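Robot corner, October

Quick one this month, everything is behind and the kettle in the Stondow office has gone again. Most of the time went on the hands. The Hopkin job (binders out of the cupboard, binders back in the cupboard) had been dropping one lift in every 15 and we blamed the software for far too long. Wrist bolts. Both sides had worked a bit slack, so the fingers closed slightly off from where the machine thought they were.
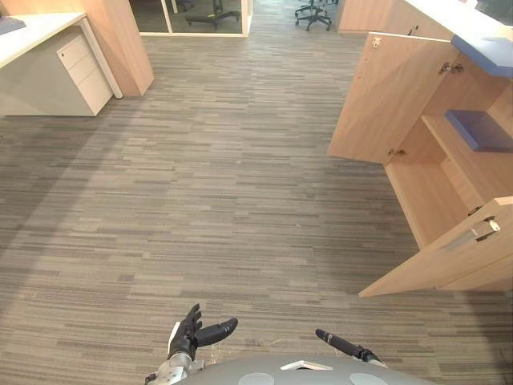
So, new routine. Torque check on both wrists every 258 lifts, thread lock on anything that moves, then re-zero the fingers with the arms down. Takes 2 people, one on the stop button. Please dont do it alone, even if you're in a hurry. Especially if you're in a hurry.

Cables next. The loops by the forearms need enough slack for a full reach but not so much that they find a door handle. Check them by hand with the power off, all the way down, and look for shiny patches on the sleeve. Change it if you find one — spares are in the Pronton box.

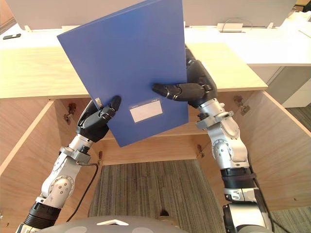 Bonduvska wrote in to say the slack was too generous on their machine as well, and that re-tying at the elbow sorted it, but only after they'd redone the arm calibration. Noted. We hadn't redone ours. Have now.

Grease: joints get theirs at 4000 cycles, wipe off the old stuff first. Hinges on the cupboard too, a stiff door makes the arm push harder and then everyone thinks it's a motor fault. Finger pads want a wipe with a damp cloth before each run, no solvent, it makes them go hard.
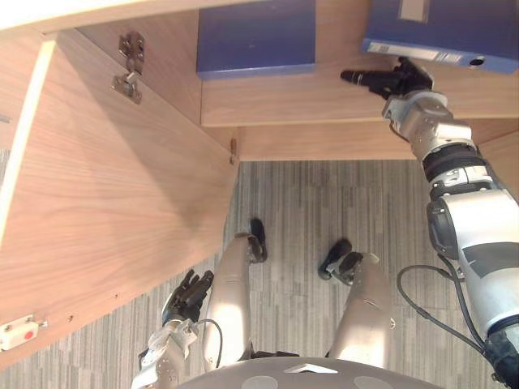 Rosaura Guzmán
Robot upkeep, Stondow

Still to do: the right wrist has a faint click at full stretch. Might be a bearing, might be the cover plate rubbing. If you hear it, write down the arm position in the log and teh time, not just "clicking again". Log sheet is on the shared drive under Upkeep. Next check is mine, the one after is up for grabs.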